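Dec 23, 2025

Why I gave up on writing a whole novel in a month

So I signed up again. Every year I tell myself I won't, and every year I end up at the kitchen table at some silly hour with cold tea, typing 2000 words a day about people who don't exist. This time it was a story set in a seaside town called Divotthorpe (I was very pleased with that name for an entire afternoon) and I got 30 pages in before I noticed that my main character hadn't left the bakery.

She just kept baking! I had a missing brother, a flooded church and a man with a suspicious boat, and there she was, still on the rye bread.

My friend Olga Leiva read those pages and was very kind about them, which worried me. Then she asked what Saavedra wanted. Saavedra is the man with the boat. I had no idea what he wanted. I'd given him a limp and a nice coat and left it at that.

The daily word count was the trouble, at least for me. I write fast when I'm scared of falling behind, and when I write fast I describe the weather. I went back over it last week and there's fog on nearly every page, plus a long bit about gutters that I remember feeling proud of.

So now I'm doing 200 words a day. It sounds like nothing, I know, and some days I'm done before the toast pops up. But I think about the story while I'm walking the dog or standing in line at the pharmacy, and by the time I sit down I mostly know what comes next. Saavedra wants his house back, by the way. It took me two weeks and one very long bath to work that out, and it changed the whole middle.

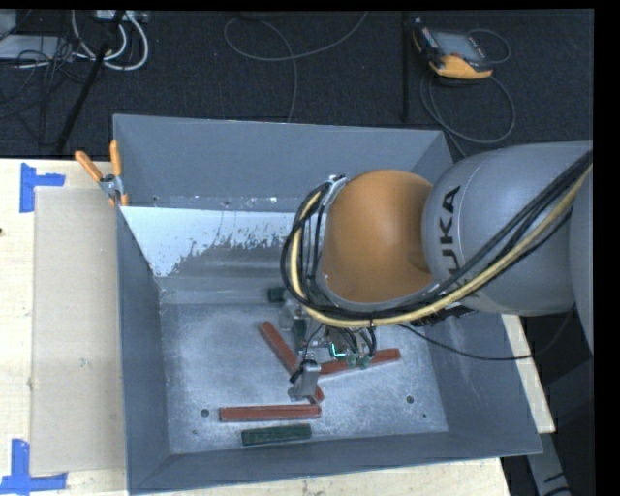

The other thing I've changed is that I don't reread until the end of a chapter. I used to start every session by fixing yesterday's sentences, and then it'd be lunchtime. Now I leave myself a note in capitals at the bottom of the page - SHE FINDS THE KEY, or ASK ABOUT TIDES - and pick up from there.

I'm hoping for a full draft by July. Olga has already asked for chapter four, and I've told her she can have it once I've taken out some of the fog. If any of you write in small bits like this, tell me how you keep track of who knows what, as I've got two people in chapter three who have met for the first time twice.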